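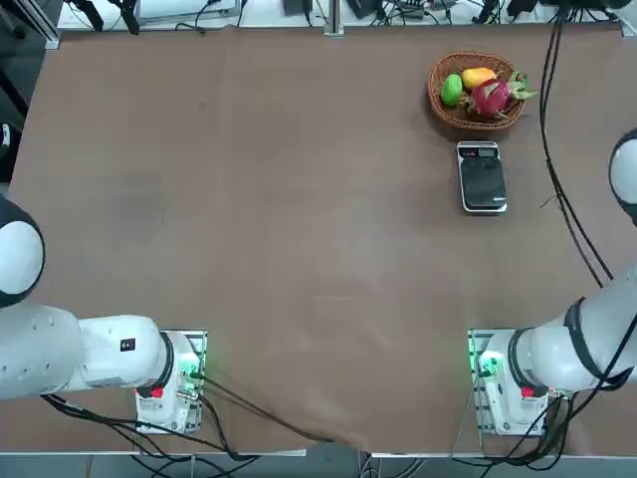
Large tabletop, smooth brown surface with a few darker smudges toward the middle.

Skanex Grernen Tabletop Cleaner, Concentrate

Bottle size: 790 ml
Sold as: case of 3 bottles
Price per case: $49
Scent: none
Color: clear
Sold by: Mousavi Table & Counter Supply

Overview

Grernen is a mild liquid cleaner for sealed tabletops that get used every day. It takes off hand marks, dried drips, food film and the gray haze left by other sprays. It has no wax, no oil and no polish in it, so the finish you had before is the finish you will have after. If your table is matte it stays matte.

The cleaner comes as a concentrate and is mixed with tap water. You can mix it in a spray bottle for daily use or in a bucket for a full wash. Spray bottles are sold separately.

Where to use it

Suitable for laminate, sealed or varnished wood, vinyl coverings, glazed tile and painted metal. Do not use on raw wood, oiled wood, unsealed stone, leather or paper-backed coverings. If you don't know what your table is made of, try a little on the underside or near a leg and let it dry fully before you go on.

Mixing

Daily spray: one capful to a full spray bottle of water.
Full wash: 60 ml to a bucket of warm water.
Old haze: mix as for a full wash and go over the table twice.

The inside of the cap is marked for a capful. A stronger mix will not clean better and will need an extra rinse. Mixed cleaner keeps for a month in a closed bottle -- after that, pour it out and make fresh.

Directions

Clear crumbs and grit with a dry cloth first. Grit dragged under a wet cloth is the usual cause of fine scratches. Spray the cloth, not the table, and wipe in long overlapping passes from the far side toward you. Turn the cloth often. Finish with a second cloth dampened in plain water, then dry.

On mottled or patterned tops it can be hard to tell a mark from the pattern. Get your eyes down near table height and look across the surface toward a window. Marks sit on top and catch the light differently. The lamp on a phone does the same job in the evening.

Dark smudges that don't lift on the first pass are often old residue from a spray polish. Lay a damp cloth with cleaner over the spot for a few minutes, then wipe. If the mark is still there after two tries, it may be in the finish, and no surface cleaner will remove it.

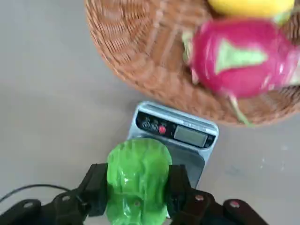

Most tables have something that lives on them, and the patch underneath is the one that gets missed. Move lamps, trays and fruit bowls before you wipe, and let the surface dry before you put them back. A wicker basket needs a little more care than a glazed bowl. With a tight weave like this one, wipe the outside with a cloth that has been wrung out hard, following the strands, and keep the spray bottle away from it. Take the fruit out first. Grernen is not a produce wash, so dragon fruit and anything else headed for the kitchen should be rinsed under the tap as usual. Felt pads under a basket are fine but should be checked for trapped crumbs.

Storage and safety

Keep out of reach of children. Store upright, above freezing and out of direct sun. Rinse hands after use. If the cleaner gets in your eyes, rinse with plenty of water. Do not mix with bleach or other cleaners. Rinse surfaces that food will touch directly.

Also in the range

Brarnness Cloth -- flat-weave cotton, hemmed on all sides, machine washable. Wash without fabric softener, which leaves streaks on glossy tops.

Shipping and returns

Orders placed by noon leave our warehouse the same working day. Unopened cases can be returned for a refund. We can't take back single bottles from an opened case, but if one arrives leaking, send us a photo of the cap and label and we will replace it.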